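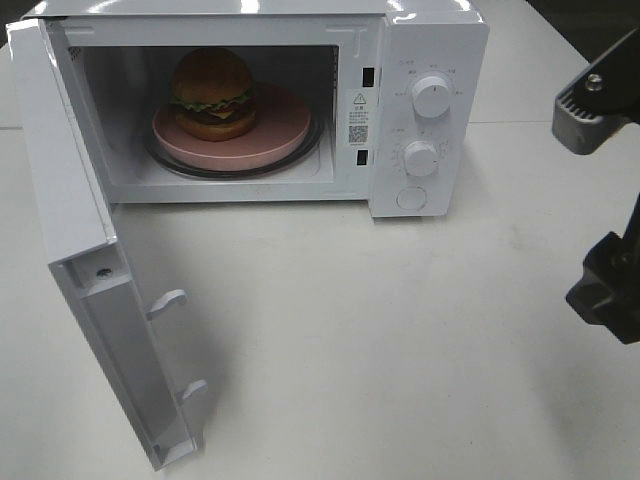

Chapter 7
Countertop Appliances: The Microwave Oven

7.1 Scope of the chapter

This chapter deals with the microwave oven as a piece of kitchen equipment: its parts, its place on the worktop, the vessels used in it and its routine care. The physics of dielectric heating is treated only as far as it bears on correct use. Readers who need a fuller account should turn to Chapter 8, where heating methods are compared.

On completing the chapter the student should be able to name the main parts of a countertop oven, select a suitable plate or dish, position food correctly in the cavity and carry out a door inspection. The practical exercises in section 7.6 use a training oven and toy food. A toy hamburger on a plate is adequate for practice in loading and unloading. It must never be heated, and the oven is to be unplugged for the whole of the exercise.

7.2 Parts of the oven

Cavity. The cavity is the enclosed space in which food is heated. Its walls are conductive and reflect the microwaves back into the space. A white interior finish is common and makes splashes easy to find during cleaning. Groups of small perforations in the cavity wall serve ventilation or lighting. The diameter of each perforation is small in comparison with the wavelength, so that air or light passes and the microwaves are retained.

Turntable. The field inside the cavity is uneven, and stationary food heats in patches. The turntable carries the food through the stronger and weaker regions in turn. It is usually a removable glass tray resting on a roller ring and turned by a coupling in the floor. Some ovens have no turntable and rely on a rotating antenna or stirrer.

Door. On most countertop models the door is hinged on the left and the controls are on the right. The window contains a perforated metal screen. Latches on the free edge of the door enter slots in the front of the oven body. In the oven shown at the head of the chapter there are two of these slots, one near the top right corner of the opening and one near the bottom right corner. Behind the slots of a typical oven are the interlock switches, which prevent operation unless the door is fully closed.

Control panel. Controls may be rotary dials, push buttons or a touch panel. All provide a means of setting time, and nearly all provide a means of setting power.

Warning label. Labels are often fixed to the front of the body, where they are exposed when the door is opened. The triangle with an exclamation mark is a general warning sign. It does not specify the hazard, and the accompanying text must be read. Where the text is in a language the user cannot read, a translation should be kept with the appliance.

7.3 Plates and vessels

A vessel for microwave use should transmit microwaves, withstand the temperature of the food and be free of metal trim. Colour is no guide to suitability. A pink plate and a white plate of the same material behave alike, provided the pigment or glaze contains no metal. The marking on the underside should be checked before first use, and an unmarked plate should be left out of service until its suitability has been established.

The plate must lie flat on the turntable and must not project far enough to touch the cavity wall as it turns. A raised rim is an advantage with moist food. The plate should be somewhat smaller than the tray, leaving the edge of the tray visible all round, or nearly so.

7.4 Layered food

A filled bun is a useful case for study. Bread, cheese, meat and lettuce differ in water content, density and thickness, and they do not reach serving temperature together. The bun toughens if heated for too long, the cheese softens early, and the lettuce wilts. The patty is the thickest item and the slowest to heat through.

The recommended procedure is to dismantle the bun, set the lettuce aside and heat the patty separately under a vented cover. The bread is added for the last few seconds only. The patty must be steaming hot throughout before the bun is reassembled.

7.5 Case note: the Pallow teaching kitchen

Oratile Hlongwane and Yolandi Steyn recorded the use of 4 countertop ovens in the teaching kitchen at Pallow during November. The most frequent fault was a tray replaced off its coupling after cleaning. Plates touching the cavity wall came second. Two ovens were withdrawn for inspection after residue was found on the door seal, and both were returned to service once cleaned and checked.

The kitchen subsequently adopted a check at the start of each session, covering the tray, the door seal and the latch slots. The check takes around 2 minutes per oven. The record sheet is reproduced at the end of the chapter and is used in Exercise 7.2.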